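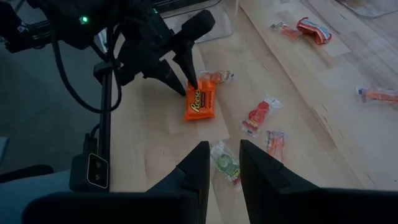
Week 13: Wrist cameras, clear wrappers and when to let go

Robot Software, Altdale
Handout for the lecture and for Lab 2
Updated January 24, 2024

Last week we finished with an arm that could drive to any pose you typed in. This week the pose comes from the cameras, and I think it's the best week in the whole course! Everything you've built so far (transforms, the joint controller, the message queue) gets used at once, and most of the bugs you'll meet live in the gaps between those parts.

The job is wrapped candy on a wooden table. Candy is a lovely teaching object. It's cheap, it's small, it comes in silly colours, and the wrappers break nearly every assumption in a beginner's vision code. A wrapper crinkles, so the outline changes each time it's touched. A clear wrapper shows the table through its edges. Printing can split one sweet into two blobs, and two sweets side by side can merge into one.

1. Which camera gets to decide

You have a fixed camera view and a view from each wrist. They're good at different things, and your planner should know which one it's listening to.

The fixed view is for choosing. It sees both arms and the layout of the table, and its transform to the table doesn't change during a run. Use it to build the list of candidates and to work out which arm should go.

The wrist view is for finishing. As the gripper gets close the candy fills more of the image, so a pixel of error means less and less on the table. The price is that your own fingers take up a big piece of the picture, and the other arm can wander into it too.

In Grallia you set this with view_role, either "choose" or "finish". Please don't average the two estimates! It's tempting, and it gives a smooth-looking number that's wrong in a new way every run. Hand over from one to the other at the pre-grasp pose and log the jump. A large jump at handover almost always points to a stale wrist calibration.

2. Masking the robot out of its own picture

The fingers are easy. They're fixed to the wrist camera apart from opening and closing, so one mask per finger width is enough, and Grallia will interpolate between them. Record the masks over a plain surface with nothing between the fingertips. Leave the gap open in your mask. That little slot is the most valuable part of the image in the last part of the approach, and every year somebody paints a tidy rectangle over the lot and then wonders why the detector goes blind at the finish.

The other arm is more fun. It moves, so its mask has to come from the joint angles: take the link meshes, run forward kinematics, project into the wrist camera, grow the outline a bit. The growing matters, as cables aren't in the mesh and they swing out well past the links. 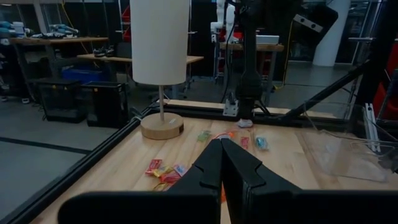
Watch the timestamps while you do this. The wrist cameras run at 30 frames a second and the joint states arrive much faster, so "latest joint state" and "joint state when the frame was taken" are two separate things. Ask the buffer for the second one. If your mask trails behind the arm when it moves and catches up when it stops, you've asked for the first.

Static things need handling as well. Rails, the lamp and the clear bin all go in the scene file as boxes or cylinders. The bin deserves extra care, as depth is poor on clear plastic and the detector will happily find edges in the reflections. Measure it by hand and type it in. There's no shame in a tape measure.

3. From a blob to a grasp

Each candidate comes out of Grallia with a centre, a long axis, a width and a confidence. Turning that into a grasp takes four steps:

Drop anything wider than the gripper can open, less a small margin.
Line the fingers up across the long axis. For something nearly round, keep whatever wrist angle you already have and save yourself a spin.
Check the space on both sides where the fingers will come down. A neighbour in that space is a collision, even if it's only another sweet.
Score what's left, and prefer pieces on the outside of a pile.

The last step makes a huge difference. Picking from the outside in tends to leave the middle easier for the next go, and a plain greedy planner with that one rule will often do better than something very clever without it. Try it both ways in the lab. It's really satisfying to watch the success plot split in two.

Clear wrappers get their own note. The detector tends to report the coloured sweet inside and miss the film around it, so the true object is longer than the blob. Pad the keep-out shape for neighbours, but leave the grasp centre on the sweet, where there's something solid to close on.

4. Two arms, one table

Stikow plans for both arms together, but it can't read your mind about who owns which patch of table. Use the reservation calls:

reserve(region, arm)
move(arm, path)
release(region, arm)

Reserve before you plan, and release after the arm has lifted clear of the region. If you release as soon as the fingers close, the second arm may start in while the first is still low. A reservation that can't be granted within 600 milliseconds returns "busy". Treat busy as ordinary news: pick another candidate and carry on. Looping on the same request from both arms is the classic deadlock, and yes, you'll be asked to cause one on purpose (it's great).

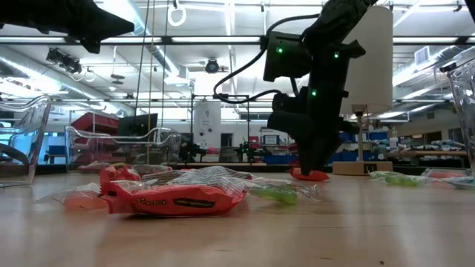 Fixed camera view, with one gripper down at a candy wrapper and the second arm held above the table.

5. Did we get it?

Finger width is your first check. If the fingers close to their stop, there's nothing between them. If they stall early, you've got something, though it may be a fold of wrapper and no sweet. So lift a little, wait for a fresh wrist frame and look again between the fingertips. Then ask the fixed view whether the candidate has gone from its old spot. When the checks disagree, open over the same place, back off, and re-detect from scratch. Old detections are worthless once something has been bumped.

Write every attempt to the Xue log, failures included. The fields you need are candidate id, view role, handover jump, finger width at close and result. Your plots in the report come straight from these, and a missing field can't be rebuilt later.

For Lab 2

Bring a working finger mask and your scene file. Start with one arm and a few pieces spread well apart, then push them together, then bring in the second arm. Keep speed at the low setting until your reservations work. Hand in your log, your deadlock trace and one page on the failure you found most interesting.

Reading before the lab: the Stikow notes on regions, and the Grallia page on masks. Next time we keep the same table and replace the scoring rule with a learned one, so don't delete your logs!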